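Learning to cook beans, one year later

When I moved to Zorkville I knew how to make three dishes, and one of them was toast. My mother cooked for six people every day of my childhood and I never paid attention. I ate, I said thank you, I washed my plate. So at the age of 34 I had to learn from the beginning, in a foreign language, with foreign measurements, in a kitchen where the window does not open completely.

I decided to learn only one thing and to learn it well. I chose dried beans. They are cheap, they keep for a long time, and at home we ate them in winter two or three times in a week. I thought it would take me a month. It is now a year and I am still changing small things, so I want to write down what I have until now.

My first beans were terrible. I put them in cold water, I boiled them for 40 minutes, and I sat down to eat something like small stones. I boiled them again the next evening and then the skins came off and floated, and the inside was still like chalk. I ate them with a lot of bread.

I asked at work. My colleague Fadi Issa told me that I had bought old beans, and that with old beans you can boil until the next election. I did not know beans could be old. They are dry, they look the same for years. But he was right, because the bag came from the bottom shelf of a shop where I have never seen another person buy beans. Now I go to Okonkwo, the grocery near the bus station, where the big sacks are emptied quickly, and I look for skins that are smooth and a little shiny. If many of them are wrinkled or split, I wait for the next delivery.

The second thing was salt. Everybody has an opinion about salt. In my family it was forbidden to salt beans before the end, my grandmother would take the salt from your hand. I followed this rule for months out of respect. Then I read a long discussion on the internet, very angry for such a subject, and I made a test with two bowls. In one bowl I soaked the beans in plain water, in the other with a spoon of salt. I cooked them separately on the same evening. The salted ones had better skins and they tasted of something all the way inside. I did not tell my mother for two weeks. When I told her she was silent, and then she asked about the weather.

So now I soak with salt, overnight, in much more water than seems necessary. If I start at nine in the evening they are ready for the pot when I come home the next day. In summer I put the bowl in the refrigerator, because once I left it on the counter in July and there were bubbles and a smell I do not want to describe.

After soaking I pour the water away and take fresh water, enough to cover the beans by two fingers. I add half an onion, a bay leaf, a clove of garlic with the skin, and oil. The oil I learned from a neighbor, Omolara Dauda, who also taught me the word "simmer." I had been reading this word as the same as "boil." It is not the same! She came to my kitchen to return a screwdriver, looked at my stove, and turned the knob down almost to nothing. The beans should move a little, she said, like people who are waiting for a bus. Before that day mine were moving like people who missed it.

I give them ten minutes of real boiling at the start, always. With red kidney beans this is a matter of safety, they can make you quite sick if they never boil, and I prefer to have the same habit for all kinds. Then I turn the heat down and I leave them in peace. I used to stir every few minutes because I was nervous, and this breaks them. Now I read, or I call my sister, and I look at the water level when I remember.

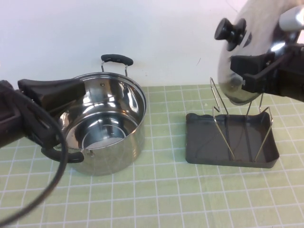

How do you know when the beans are done? Take five from different places in the pot and eat all of them, and if even one is hard in the middle, give the whole pot more time.

I insist on five. With one bean you can be lucky. The first time I made dinner for guests I tasted one bean, it was perfect, and I served the food. Half of the plate was perfect and the other half was like the first week in Zorkville. My guests were polite. One of them said that she liked "the texture."

The time depends on the beans and on the water. White beans from Okonkwo take me 60 minutes if they were soaked. Black beans are longer. Chickpeas do what they want. When I spent the month of January at my cousin's place in Nutov, where the water is so hard that the kettle is white inside, the same beans from the same sack needed almost double the time. A small pinch of baking soda helped, but you must be careful, with too much of it they become soft like soap and also taste like it. I made this mistake one time and it was enough.

Acid comes last. Tomato, lemon, vinegar, all of this I add only when the beans are already soft. I ignored this advice once because I was in a hurry and wanted everything to cook together. I ate at eleven in the evening. So from my grandmother's rules I have thrown away the one about salt and kept the one about tomato, and I think she would accept a draw.

When the beans are finished I turn off the heat and let them stay in their water for half an hour. This is maybe the step that changed the most for me. They drink a little more, the skins become quiet, and the liquid gets thicker. I never pour this liquid into the sink anymore. It goes in soup, in rice, and sometimes I drink a small cup of it standing, with pepper, before dinner.

From one pot I eat like this: the first evening, beans in a bowl with olive oil, raw onion and bread. The second day, I fry onion and carrot, add tomato paste, put the beans with their liquid and cook until it is thick. The third day I mash what is left with garlic and put it on toast, so my old dish is still useful. If there is more, I freeze it in flat bags. Please write the date on the bag. I have a bag now which can be beans or can be pears, and I am leaving it for a day when I feel brave.

A few people asked me about money, after I wrote last time about my rent. I do not calculate each meal, I tried it and it made me sad. But a bag of beans costs less than a sandwich near my office and feeds me for three evenings, and I stopped ordering dinner by telephone except on birthdays.

Also there is something about the slowness which I like more than I expected. My work is at a company where every message is urgent, and in the evening my head continues to answer messages that nobody sent. A pot on a low flame does not let me finish early. I come home, I put it on, and for one hour the apartment smells of bay leaf and there is nothing I can do to make it faster. My sister says this is called getting old. She is two years older than me - I let her have the opinion.

In spring my mother visited for the first time. I cooked the white beans for her, salted soak and everything, and I did not mention it. She ate slowly. She took more. Then she said they needed a little salt, and she got up and added it herself, and since she was smiling I could not tell if it was a joke. I asked her later on the phone and she talked about the weather again.

Next I would like to learn lentils, which everybody tells me are easy, and then the big flat white beans that my uncle bakes in the oven with a lot of celery. He does not write down recipes. He says "you put until it is enough," and I am collecting from him one detail per phone call. So far I have the celery, and that the oven must be "not too angry." If somebody reading this makes them and knows how many degrees is an oven that is not too angry, please write me in the comments.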